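Zoltness Is Getting Its Servers Back. Sort of

Grornwood went dark in April. No countdown, no farewell event, just a login error and then a blog post from publisher Listdale two hours later. Thirteen years of a fantasy MMO, gone before most of the West Coast was up.

Now a small team calling itself Mosoti wants to bring back one piece of it. Zoltness, the swampy starter zone that everyone complained about and everyone remembers. Walkable, playable, with working quests and the old auction house. Listdale hasn't said yes. It hasn't said no either, and in this corner of games that counts as weather you can fly in.

I got 3 evenings on the test build. Some notes.

It's rough. The ferry runs, but it drops you in the water if you stand near the back. Frogs still hit way too hard. The bog witch has her voice lines, pulled from a player's old recordings, and she's louder then everything else in the zone by a mile. I turned her down. Then I turned her back up.

Combat is the sticking point. Grornwood did its math on the server, so the client files the team had to work from say almost nothing about how a hit got decided. Halima Mabula, lead programmer on the rebuild, has been working backwards from combat logs. Players sent in 1,811 of them. Plenty are duplicates, a few are from the wrong game.

"You get a sword swing that should do twelve and it does nine," Mabula told me. "So what's eating the three? Could be armor. Could be rain. There was a rain penalty, did you know that? I played for years and I didn't know that."

She has matched 466 abilities so far. Healing is mostly done. Pets are not, and she changed the subject when I asked about pets.

Then the legal part, which is dull and will decide everything. Mosoti takes no money, ships no original art with its download, and asks players to supply their own copy of the game. Other fan servers did all of that and still got a letter. Listdale's press office replied to my questions with one line saying it "continues to evaluate its catalog."

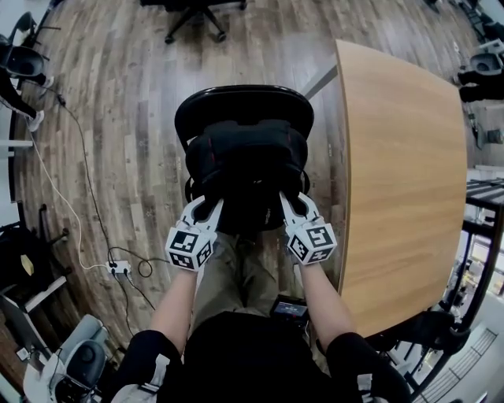 Jennylyn Bautista thinks the whole thing should have stayed quiet. Zoltness without the crowds is a museum, she wrote to me, and putting it in a magazine is how you get the museum closed. She still wants an invite, for the record.

The next test opens October 1, 2018, for people already on the list. Bring your own client and patch it first, the installer wont do it for you. Stay off the back of the ferry.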